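House rules for people who make robots pick up soup

I spent most of December writing a standard. I don't recommend it. It's nine pages, it's called the Kiranstead Grasp Trial Rules, and so far its chief effect has been to make four grown adults argue over the word "open".

Rule 1 is that every trial begins with the gripper open and nothing between the fingers. You'd think that went without saying. I went back through the old Nimside logs and found 301 runs that began with the fingers part-closed, all of them sitting in our success rate looking very pleased with themselves. Out they came. The success rate has not been the same colour since.

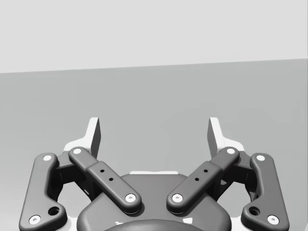 Rule 1, being obeyed. Savour it.

Rule 2 is no touching the neighbours. Our simulator will happily let you practise on one can in the middle of a bare table, and you'll get lovely numbers, and then somebody's pantry will ruin your life. So the test layouts now have other groceries in them, and a nudge to any of them goes down as a fault even if the target comes up beautifully. Cledwyn Parry wanted an exemption for "light brushing". Cledwyn did not get one. 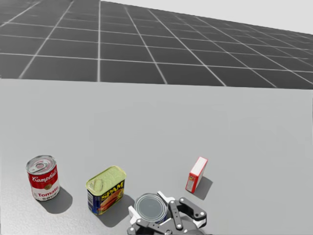
Fingers either side of the can, SPAM well within nudging distance.

Rule 3: log the aborted runs too. Rule 4: write down the random seed before you press go, and no, your favourite seed doesn't count as random. I had a favourite seed. We don't talk any more.

Rule 5 covers changes to the rules, and is longer than the other four put together. I'll post it once we've agreed on what "agreed" means.

Comments (3)

skyrme_bench: Does a shadow touching the neighbour count? Asking for a colleague.

Cledwyn P: I maintain that light brushing is a normal part of shopping.

Jikska: We ran 2000 trials before adding anything like your rule 3. Pour one out for us, and put the kettle on while you're up.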